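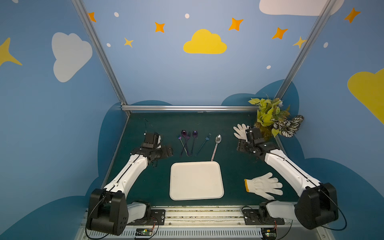
Setting up and recording the cutlery task

Posted by Oratile Mokoena, February 7, 2021
Filed under: Club guides, two-arm bench

This page covers the cutlery task from an unpowered bench to a saved set of recordings. It assumes you have done the safety walk-through with Kgomotso and that you have an account on Stindent, the program we use to drive the arms and save the runs. If you have not done either, stop and do those first.

The goal of the task is simple to say. The forks and spoons start in a loose row behind the tray, and both arms work together to move them into the tray. The gloves and the plant stay where they are.

What you need

The tray, the three forks and three spoons from the task box, the pair of white knitted gloves, and the potted plant. Use the cutlery in the box and leave the kitchen set alone. The mixed colors and sizes are part of the task.

Before you power on

1. Check that both base plates are tight. Push on each one with your hand. If it moves at all, get the hex keys.

2. Look at the cable along each forearm. It should lie along the link with enough slack to let the wrist turn all the way. The cable that loops out beside the right arm's housing has to be free of the table edge.

3. Check that the red wires at the boards are not pinched. Do not pull on them to test them.

4. Wipe the table with the dry cloth. Crumbs and tape scraps end up under the forks and then the gripper closes on nothing.

Laying out the table

Put the tray at the near center, long side toward you, between the two bases. It should be empty.

Lay the cutlery in a row on the far side of the tray with the heads pointing toward the back wall. Do not line it up neatly. A few pieces should lean, and it is fine if one handle crosses another. Leave a gap somewhere in the row. We recorded 14 runs in July with everything straight and evenly spaced, and the model Siyabonga trained on them failed as soon as a spoon was turned a little.

The big silver spoon goes on the right end. It is the heaviest piece, and the left arm has trouble keeping it level over that distance.

Put the gloves on the right half of the table and the plant in the far right corner. The plant should be far enough back that the right gripper can open fully in front of it. If leaves hang into the path, turn the pot.

Powering on

1. Clear your hands from the table and say "power."

2. Turn on the supply. Wait for the green lights on both boards. If only one comes on, switch off and check the connector before you try again.

3. Open Stindent and choose the Hosto profile. The other profiles have different joint limits and will put the wrists into the table.

4. Press Home. Both arms should lift and stop over the table, grippers pointing in. Stay at the switch while this happens.

Recording a run

You need two people, one on the controllers and one at the switch. Swap after every 8 runs. Your wrists will get tired before you notice it.

Start with the piece closest to the arm you are using. Come down over the handle, close to the handle end, and stop before you touch the table. Close the gripper slowly. Lift straight up until the piece clears its neighbors, then move toward yourself and lower it into the tray.

For crossed pieces, take the top one first. If you can't tell which is on top, use one arm to nudge the handle and watch which piece moves.

Only one arm should be over the tray at a time. The second arm can be picking up while the first is letting go.

If you drop a piece on the table, pick it up and carry on. Keep the run. If it lands on the floor, end the run and mark it as bad.

Press Save, type your initials and a short note, and lay the table out again by hand with the arms at Home.

Common problems

Gripper closes but the piece slides out: you are too high on the handle. Thin handles need the fingertips almost at table height.

Right arm stops and shows a limit error: it has reached too far toward the back corner. Press Home and come in from the tray side.

The tray slides when something is put down: lower the piece further before you open the gripper. Don't tape the tray.

Where we are

The target is 200 good runs. Hoi-yan's sheet shows 169 as of this morning. Nii has the list of open bench slots, so send him your times.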